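Two-arm cell: monthly inspection, with my comments
Boltcombe workshop, bench 2
Checked by: Parveen Munasinghe
Date: January 21, 2019

Same list as always, but longer comments this time on account of the left arm drooping on us (fault 435 in the Jendent log, if you want to read the whole sorry thing). Short version: it sagged towards the table during a handover, the right arm didn't know anything about it, and the two wrists leaned on each other until Matubbar hit the stop. No one hurt, one scuffed cover.

1. Emergency stop, both arms
PASS. Pressed it with the arms moving and again with them parked. Please press it properly when it's your turn, a gentle prod doesn't count!

2. Base bolts and frame clamps
PASS, after tightening. Right base was fine. Left base had one bolt I could turn by hand, which I didn't enjoy finding. Marked with paint pen now.

3. Speed limit for shared work
FAIL, then PASS. Somebody had left it on 80 after the demo. The agreed setting is 60 and it's back there now. I've written it on the lid of the control box in very large letters.

4. Clearance between the arms
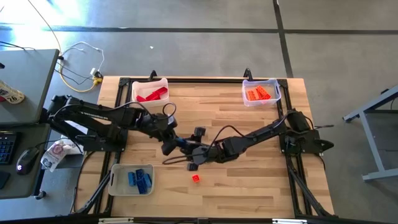
Handover is still the bit that worries me most, and it's where 435 happened. The software is supposed to hold one wrist back until the other has let go, and on paper that's fine, but the sorting job brings both grippers into the same patch over the middle of the table every time. With red and orange bricks in the two far bins and blue ones in the near left, there's hardly a move that doesn't have one arm reaching through the other's space. I've asked Walus whether we can have a proper keep-out zone there. Until they answer: one person watching, hand near the stop, no wandering off for tea. ADVISORY.

5. Cables on the arms
ADVISORY. There are loops standing up at the wrists and I'd like them shorter. Nothing has snagged that I know of, but I ran both arms slowly through the full routine and held my breath twice. Matubbar has clips on order.

6. Holding brakes
Left: FAIL. Right: PASS. Power off, arm out straight, watch for droop. The right one stayed put. The left crept down while I stood there, so the brake is being swapped (part 244, the old stock, not the one we bought in September). No handovers until it's done, single-arm work only, and yes, that includes quick tests.

7. Floor and walkways
ADVISORY. Power leads still cross the floor by the desk. I nearly went over one carrying this very clipboard. Covers please, or reroute them.

8. Loose bits on the table
PASS. Stray bricks back in their bins before every start, same as ever.

Recheck item 6 with me once the brake is in. I'll sign the sheet then and not before.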